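Can a robot tidy my spare room yet?

Every September somebody writes in to ask whether it's finally time to buy a machine that picks up after the kids, and every September I say hang on a bit! This year I spent a Thursday with the folks at Gudus, who are training their tidying software, Vrabec, in made-up rooms on a computer before it gets near a real one. It has been through 1,000 practice runs so far. Putting a ball away? Getting there. Deciding where a phone belongs – well, my own family can't manage that one.

The practice room, simulated, with a table to clear:
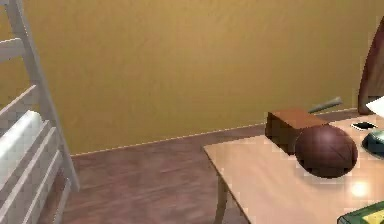
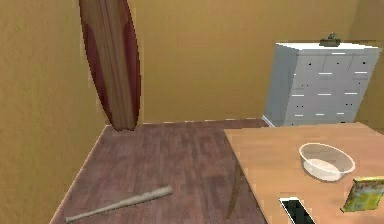 I asked when I could have one at home and got a long pause, then "not this year." So I'm keeping my laundry basket and my bad knees for now. Next month I'm off to Gandau to see their dish stacker.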